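Mon 1 August

I promised myself I would write in English again this summer, at least one page each time, so I begin with the bins, because the bins were my whole day.

At home in the flat I have four kinds of rubbish now. In Lolstead the rules changed when the new company took over the collection, and the leaflet came through the door on Friday. Paper goes in one, glass in another, food in the small one with the handle, and all the rest in the grey one, which they take only every second week. I read the leaflet two times with the dictionary. The word "contaminated" is there five times. I think they want to frighten us a little.

At work it is easier, there we have only a bucket and a pink bag. The bucket is olive green, plastic, with a rolled rim, and I like it more than a bucket deserves. It makes me think of the one my grandmother kept for the peelings, although hers was metal and had a dent from the time my uncle sat on it. The table is light wood and square, and when the bucket stands on it you see well what you are doing. On the floor you have to bend, and my back doesn't thank me for bending.
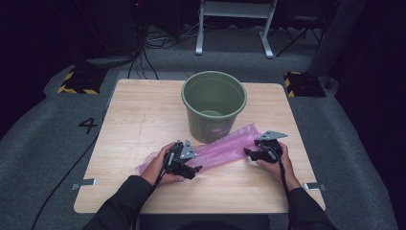
I have been thinking how a person learns to put a bag in a bucket. My mother never taught me. She just did it, one shake in the air, a big noise, and the bag was open and full of wind. Then she put it down inside and folded the edge over the rim, all in the time in which I was still looking for the end that opens. When I was a child I believed every bag had its opening on the side where she was standing. I am now forty-six years old and I still rub the wrong end between my fingers for a good while before I turn it round.

With thin bags it is worse. The thin ones stick to themselves and you can't say if you have one layer or two. Halina Lis told me to wet the fingers. I told her this is not nice, and she said then breathe on them, and this is also not very nice but it works. She is from Tadow, and she says that in Tadow everybody does so. I was there only once, for a wedding, and I did not look at how they opened their bags.

After lunch I walked to Beltden to buy string and the brown envelopes for my sister. The string was not there. The man in the shop said they will have it in September. Who waits until September for string? I bought a roll of tape in place of it and also two plums, and I ate both on the bench by the bus stop. One was sour. I kept the stones in my pocket because I was not sure in which bin they belong, and I found them again this evening when I was looking for my key. They are food, I suppose. I put them in the small one with the handle.

The bus was number 214 and it came late, so I had time to look at the bins behind the bakery. They use very big black bags there and don't fold the edge at all, and of course half of each bag had slipped down inside. Somebody will have to put an arm in there to the shoulder. I wanted to go in and say it to them. I didn't go in. My English becomes bad when I am telling people something for their own good.

I want to note down the pink colour also. It is not one pink. Where the plastic is in one layer it is nearly white, like milk with a drop of beetroot, and you can see a little what is behind it. Where it is bunched together it becomes strong, like the sweets we got at name days. I never thought that rubbish bags could be pretty before somebody has used them.

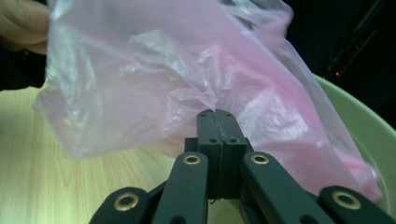 Mr Górecki upstairs uses shopping bags in his bin and ties them with the handles, and he told me on the stairs that to pay for bin bags is the same as to throw money straight into the rubbish. He said it in Polish, and it sounded more clever. I have some sympathy for him, but his bags leak. On Saturday there was a line of coffee from his door down to the second floor, and I washed the part in front of mine.

I counted my money in the evening. I have 379 pounds until the end of the month, after the rent, and this is better than in July. I would like to buy a proper kitchen bin with a pedal. The one I have has a lid that swings, and whatever you throw in, the lid keeps a bit of it. Yesterday it kept the tea bag. But a good one with a pedal is dear, and my sister's birthday comes first.

Halina thinks I should buy a bucket, a simple plastic one, and fold the bag over the rim and put a plate on top against the flies. Maybe she is right. I will measure under the sink tomorrow. There is the pipe, which goes across in a stupid way, and the bottle of vinegar, and the bag with the other bags. The bag with the other bags I should also tidy up. I think there are some inside it from the old flat.

Words I looked up today: rim, crumpled, lining. I knew "lining" from coats, but they say also a bin liner, with an e, and this is the bag. A liner is also a large ship. I must ask Halina if people here find this strange.

It is raining now and the window in the bathroom is open. The grey bin goes out on Thursday.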